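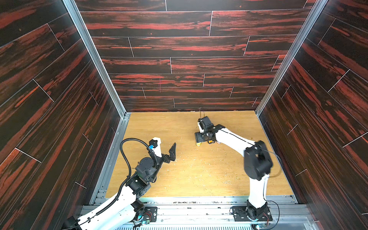 What's the best way to clean printed plank panels?

A soft cloth, barely damp, wiped along the grain. Leave scrubbing pads in the cupboard, as they dull the print, and go gently near the edges where water can creep in behind.

Dark planks, pale floor: the Wurnell corner

Welcome to the gallery page for our plank-print corner! Sylvie McKinnon and I have been fussing over this little three-sided space since last July, and I'm still delighted every time I walk past it. We wanted the look of old, dark timber without the weight of it, so we went for printed panels and kept real plywood underfoot. Driss Cherkaoui did the measuring and Ximeng Ye chose the pattern from a stack of samples that had taken over her whole desk (we had 80 at one point, and I liked far too many of them).

Walls: near-black planks with streaks of orange-red grain, and thin light seams between them. I love that orange! In the sample book it looked almost too much, but over a full wall it glows.

Back corners: upright aluminium rails where the side walls meet the back. We talked about painting them black and I'm so pleased we left them alone.

Floor: light tan plywood, grain showing, with a few crumbs and bits on it as usual. Amrit Doucette argued for a dark board to match the walls, and we tried one for a fortnight, but every small thing we put down seemed to vanish. The pale one is much nicer to work on.

The panels came to 264 pounds, delivery included, and the whole job took us about 780 minutes spread over several evenings, going by Sylvie's notebook. Most of that was trimming. If you're trying something similar, cut the back wall first and let the side pieces meet it, and do a dry run before anything gets fixed in place. We had one side upside down for an entire evening and only spotted it over tea!

Carter Charbonneau has asked for the same pattern in the Petek room, and I've already got the tape measure out.

Page updated Jun 7, 2018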